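Ice Grains and Old Detectors: a Second Look at Hesia

Feb 27, 2023

A small team at the Skamum Institute has gone back to old flyby data from Hesia, the working name for one of the minor icy bodies on the group's target list, and says the dust readings hold more than was reported the first time. The results came out as a short preprint last week. The paper has not been through peer review yet, and the authors say so on the first page.

The data come from a dust analyzer, an instrument that lets grains of ice strike a metal plate at high speed. Each grain breaks apart, and the charged pieces are sorted by mass. A grain rich in salts leaves a different pattern than one made of nearly pure water ice. Organic compounds leave patterns of their own, though these are harder to read because many different molecules break into the same few fragments.

The original analysis covered 887 impacts. Most were small and noisy, and the first team set aside everything below a fixed signal level. That left 400 spectra, and all the published conclusions rested on those. The Skamum group wanted to know what was in the rest.

They did not simply lower the cutoff. The group built a library of reference spectra in the lab by firing a laser into a thin stream of water mixed with known amounts of salts, amino acids and simple fatty acids. The laser breaks up the water in a way that resembles a grain hitting the plate at several miles per second. The weak flight spectra were then compared with the library, one at a time, and kept only when the match passed a test the group had settled on before opening the data.

In the end 72 of the rejected spectra passed. Of those, 23 show fragments that fit nitrogen-bearing organic compounds. The rest look like ordinary salty ice, much the same as the grains already described.

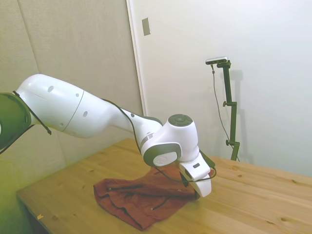
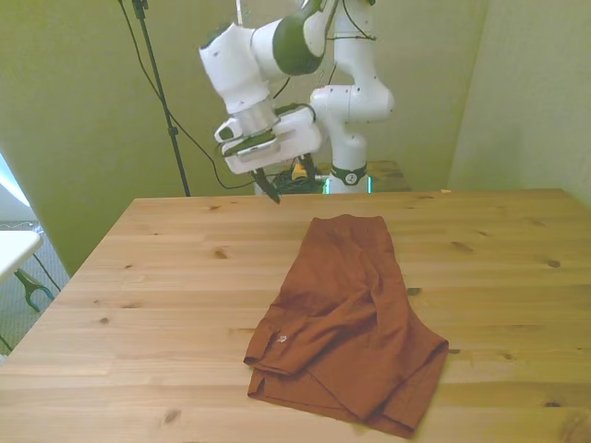
A reader of this newsletter, Sembiring, wrote in after we mentioned the preprint in our last issue and asked whether the nitrogen signal could be contamination from the spacecraft itself. Thruster fuel contains nitrogen, Sembiring pointed out, and traces of it can settle on a detector and stay there for years. If that happened, every weak spectrum would carry a bit of it, and the strong ones would simply drown it out.

It is a fair question, and the preprint spends two pages on it. The authors looked at spectra taken during the long cruise before the flyby, when the only grains reaching the plate were from interplanetary dust. Those show a faint nitrogen line, but at a different strength relative to the metal of the plate. The authors take this as a sign that contamination explains part of the signal in some spectra and not all of it. They also admit that the cruise data are thin, and that a coating on the plate could have changed between then and the encounter.

Even if the signal is real, nitrogen compounds are not evidence of life. They turn up in comets and meteorites, and they can form without any biology when ice is hit by radiation over long periods. What the compounds would tell us is that some of the raw material is present in the same grains as the salts. Salts in the ice usually mean the water was once in contact with rock, and that kind of contact is one of the things researchers look for when ranking places to visit.

The ranking matters because of the Irnodari proposal. Irnodari is a concept for a slow orbiter that would pass through the dust around Hesia many times at lower speeds, so that larger molecules could reach the detector in one piece. The concept team has to turn in its revised instrument list in July, and mass is tight. A second dust analyzer, tuned for negatively charged fragments, has been on and off the list twice. Fatty acids show up much better in negative mode – the old instrument could not measure them at all.

The Skamum group plans to release its full reference library along with the matching code once review is finished. Until then the spectra are available on request. We will report on the reviewed version when it appears, including any change to the contamination section.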